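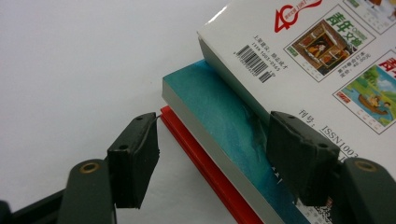

2 min read · Gallery

Sorting the reading room books, March

The reading room at Kasten holds its books on open shelves along one wall, with overflow kept in crates under the window. Once a year the lot comes off the shelves, is stacked on tables, checked against the list and put back in call number order. The list stood at 3,095 titles when we began. Bound magazines and catalogs are on the same list as the books.

Work started on Friday at the north end. Kerstin Böttcher kept the list, Hammad Shaikh and Benvinda Vieira did the stacking, and Gerd Stöcker looked after repairs.

Stack of three, red at the bottom, teal in the middle, white softcover on top. The white one is a magazine compilation with a red "40" anniversary logo on the cover. Stacks are built with the heaviest volume low and the softcovers last. A glossy softcover under a hardback slides when the table is bumped, and the corners fold.

The teal book has the thickest page block of the three. Books of this kind go back spine down on the cart if they are too tall for the shelf, never on the fore-edge. A heavy block stored on its fore-edge pulls away from the case at the top of the spine, and Gerd had 2 of those to reglue last year.

Stack height is limited to what one person can lift with both hands flat underneath. Mixed sizes are allowed in a working stack but not in a crate. Crates are packed by height, with a sheet of card between rows. The gray Sastadura crates are used for hardbacks and the older Vastunov ones for paper covers, which are lighter and suit the weaker handles.

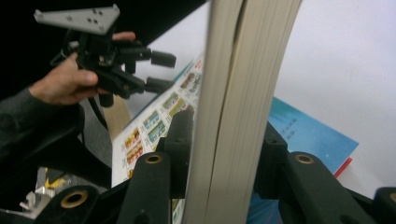
Thick paperbound volumes and catalogs need a different check from the rest. The block is looked at from the fore-edge first. Waves along the edge usually mean damp at some point, and a gap between sections means the glue has started to let go. Either one is noted on the slip with a D or a G. Slips go inside the front cover and stick out at the top by the width of a thumb.

Around 100 slips had been written by the end of the first day. Most were G. Catalogs from the older Fivenent series account for a good part of them, as the glue in that series was thin to begin with. Malte Sperling has asked whether the series should be sewn or simply replaced with later printings. No decision yet.

Items with a D slip are kept apart from the others until the pages have been fanned and left to stand in the small office. They are not pressed. Pressing a wavy block while there is still moisture in it fixes the wave.

Still missing from the list at closing time: 43 titles. Benvinda thinks the greater part of these are on loan and were never entered in the loan book. Anyone holding a volume with the Kasten stamp on the inside cover is asked to leave it in the return box by the stairs, with a name on a piece of paper.

Shelves three through six will be closed until the labels are redone.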